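Removing Tea Stains from Glazed Mugs

These steps apply to glazed stoneware and porcelain. Do not use them on unglazed clay, metallic trim, or hand-painted decoration applied over the glaze. If the maker's mark on the base says hand wash only, stay with the soda paste and skip the soak.

You will need baking soda, a soft sponge, a bottle brush, and oxygen-based cleaner in powder form. Chlorine bleach is not suitable, as it can work into fine cracks in the glaze.

Rinse the mug and shake out the excess water. Mix 3 teaspoons of baking soda with enough water to form a stiff paste. Spread it over the stained area with the sponge and leave it for 9 minutes. Rub in small circles, then rinse. Light stains normally come off at this stage.

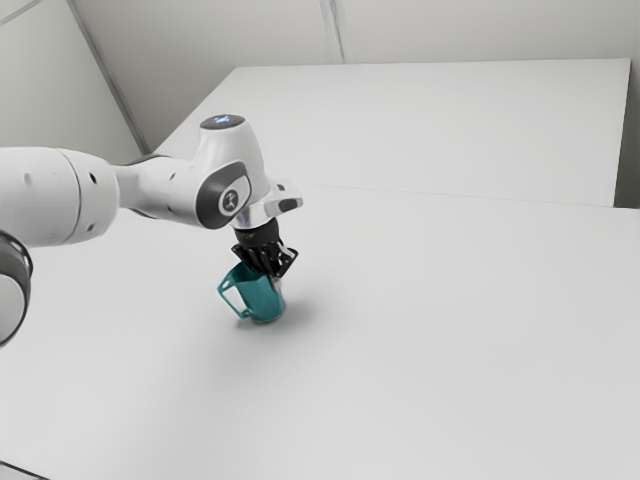
For stains that remain, dissolve the oxygen cleaner in 500 ml of warm water at the strength given on the package. Fill the mug to just above the stain line and leave it for 39 minutes. Stand it in the sink in case of overflow. Do not cover it, because the solution gives off gas.

Empty the mug and work the bottle brush around the inside corner where the wall meets the base. Most of the remaining film collects there. Wash with dish soap and rinse twice.

Gray marks that look like pencil lines are metal deposits left by spoons. Neither method above removes them. Use a mild cream cleanser with very light pressure, and test it on the underside first.

Brown lines that stay after two soaks are probably inside the glaze. Further scrubbing will dull the surface without lifting them.

Dry the mug upside down on a rack with space under the rim.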